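Progress report to the Quansah Fund
Adult evening study program, Modthorpe Learning Center
Period covered: January to March
Prepared by Simin Tehrani, program lead

Enrollment

The evening program is open four nights a week and now has 28 regular learners, most of them working full time. Two courses are running: bookkeeping basics and introduction to business management. The basic math refresher ended in February as planned. We lost a few people from it when the plant in Provo changed its shift pattern, and three of them have asked to come back if we offer a later start.

We moved the Wednesday session from 6:00 to 6:45 p.m. in response. Attendance that night has been better since the change, though the building closes at 9:00 and the teaching time is now tight.

Spending

The grant line for learning materials was 2,000 dollars. We have spent 1,784 of it. The largest item was the set of bookkeeping texts, bought used from a dealer, and the next was paper and toner. The travel line is underspent – 500 dollars was set aside for bus passes and only 200 has been claimed. We would like to keep the remainder on that line until summer, when the community college shuttle stops running.

Staffing

Siebe Hoekstra has taken over the management course from January. He also covered two bookkeeping sessions while that post was vacant. The new bookkeeping tutor started in March and has her own keys and login. No other changes.

Records

Attendance is now kept in Curenero, the same system the day program uses. Moving the old paper sheets across took longer than planned, and the autumn figures are still being checked. You will have them with the next report.

Course materials

The management course works from printed chapter packets. A full textbook was priced and turned down on cost. Learners keep the packets and write on them. Chapter 3, on McKinsey's 7S framework and Porter's five forces model, is the longest topic of the term and gets three sessions. Several learners asked for more worked cases using small local businesses, and Siebe is writing two.
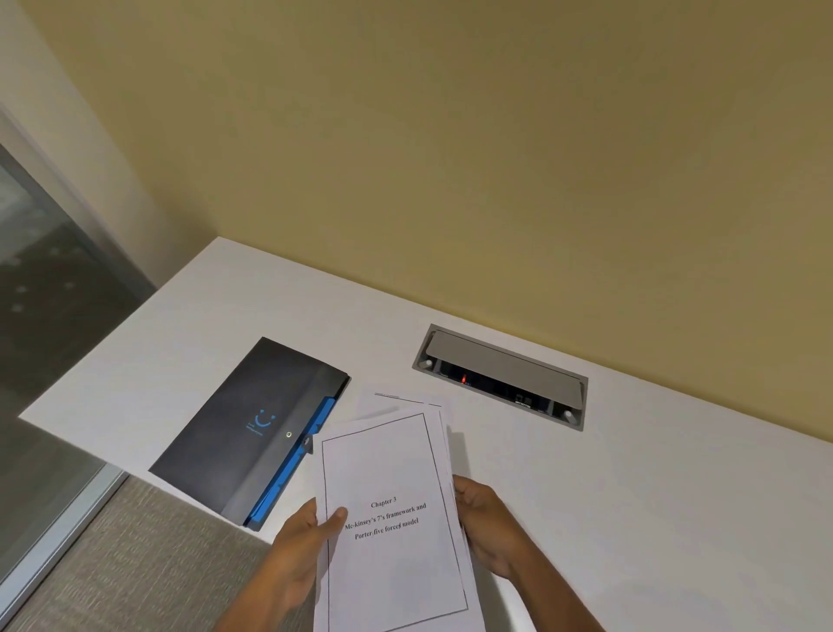 Plans for next quarter

Start the second bookkeeping group in April if ten people sign up. Finish the two worked cases. Ask the building manager about a 9:30 closing on one night a week. Replace the projector in Room 2 – a quote has been requested and will be sent to you before anything is ordered.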